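**Grellimel 8: does the new segmentation head earn its keep?**

**tarn_rower**
Been running the Grellimel 8 release on sock sorting clips from the hand-held gripper for most of July. The release notes promise "robust instance separation on deformables". I'm not convinced. My set is 2849 frames and the masks fall apart as soon as one sock lies over another. Typical offender: 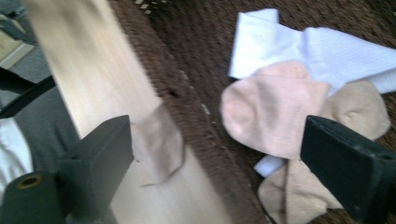
*Pink over white, beige partly tucked under. Grellimel gives me one blob for the lot.*

The tan one on the board gets no mask at all. Version 7 at least found it, badly.

**mesholm_pete**
What's your confidence cut-off? The default went up in this release. We dropped ours at Mesholm and half the missing masks came back.

**tarn_rower**
Already dropped it. I got the missing sock back, plus a "sock" made of carpet.

**quillwort**
That tan sock is blurred to the point where I can see board through it. I wouldn't blame the head for that one. Throw out the blurry frames and rerun before you complain to anyone.

**tarn_rower**
Throw them out and you're testing on the easy bit. The planner doesn't get to skip frames when the hand moves.

**mesholm_pete**
It does if you write it that way -- ours holds the last good mask for up to 24 frames. Not pretty.

**quillwort**
24 is far too long for cloth. By then the pile could be anything.

**okra_and_salt**
Different complaint, same release. Has anyone looked at the grasp width output? Same sort of footage as the OP's:

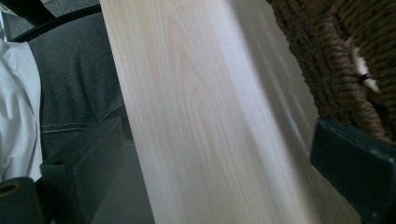
*Fingers either side of the board, basket to the right. Width estimate jumps all over the place on this one.*

My guess is it's locking on to the wood grain as if it were an edge. Those arches are long, if soft and fine, and there's a brightness change across the board as well. I swapped in the Sodum edge filter and it settled down, but then it lost the real edge on the shaded side in other clips.

**quillwort**
Why estimate width from the picture at all? Read the finger encoder.

**okra_and_salt**
My rig hasn't got one. And if it did I'd still want to know why a paid release does worse than the old one.

**dinh_fork_user**
Try the Đinh fork. It ties the width to the finger tips first and only then looks for edges between them. I ran it over 3794 frames of board and box clips and the jumping stopped.

**tarn_rower**
Stopped, or got smoothed? Last time I looked at that fork it had a filter on the output with a very long tail. Everything looks steady if you average it enough.

**dinh_fork_user**
Fair point, there is a filter. I haven't run it with the filter off.

**tarn_rower**
Then I'll wait for that plot. Staying on 7 for now.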